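3.2 Household tableware and the estimation of portion size

Dietary surveys that rely on recall ask respondents to state how much they ate, and the answer is nearly always given in terms of the vessel from which the food was eaten. A respondent reports a bowl of porridge or half a bowl of soup. The interviewer must then convert this answer into a weight, and the conversion depends on an assumption about the size of the bowl. In the Borkance survey the assumption was fixed in advance: a standard bowl, filled to a finger's width below the rim, was entered at a single volume for every household. The present section considers how far this practice affected the estimates of cereal and soup intake given in Section 2.

The sample comprised 3,942 completed recall interviews, carried out in the town of Borkance and in the outlying district of Sondel. Each interview covered two non-consecutive days. Interviewers recorded the food, the time of eating, the vessel named by the respondent and the fraction of the vessel that was said to have been filled. In a sub-sample of households, drawn separately in each district, the interviewer also asked to see the bowl in ordinary use and measured its capacity with water from a graduated jug. Where more than one bowl was in use, the respondent was asked to choose the one used most recently.

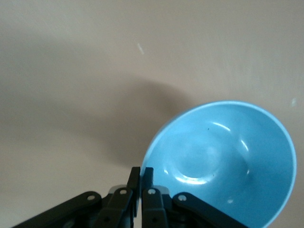
Measured capacity varied more between households than within them. Families tended to own several bowls of one pattern, bought together, and members of the same household therefore shared the same error when the standard volume was applied. This has a direct consequence for the analysis. Errors that are independent from one respondent to the next will largely cancel in a district mean, whereas errors shared by a household will not cancel to the same extent, and the standard errors in Table 2 should be read with this in mind. We have recalculated them with the household as the unit of clustering.

A second source of error lies in the shape of the vessel. Respondents judged fullness by height. In a bowl with sloping sides, the upper part of the depth holds a much larger share of the volume than the lower part, so that a bowl described as half full holds well under half of its capacity. The Shokri correction, which we adopt in the revised estimates, treats the bowl as a section of a cone with a flat base and requires three measurements: the width at the rim, the width at the base and the inner depth. It is simple enough to be applied by an interviewer with a tape measure, although it performs less well for bowls with strongly rounded walls.

Applying the measured capacities and the Shokri correction together lowered the estimated mean intake of soup in the Sondel district by some 25 per cent. The change in Borkance was smaller and lay within the margin of sampling error. We attribute the difference between the districts to the wider use of shallow bowls in Sondel, where soup is commonly served with bread laid in the dish before pouring. The bread itself takes up part of the volume and was not always reported as a separate item. No adjustment has been made for this, and the revised figure for Sondel may still be too high.

The ranking of households by intake was less affected than the level. Most households placed in the lowest group under the standard volume remained there after correction. Studies that are concerned only with comparisons between groups may therefore find the simpler procedure adequate, provided that the groups do not differ in the kind of tableware they use. Where intake is to be set against a recommended level, as in the Vulta nutrition programme, the measured capacity should be preferred.

It remains to consider drinks taken from bowls, chiefly milk and thin broth. These were coded as beverages in Borkance and as food in Sondel, following the practice of the local interviewing teams. The two sets of records were brought to a common coding before the totals in Section 4 were calculated.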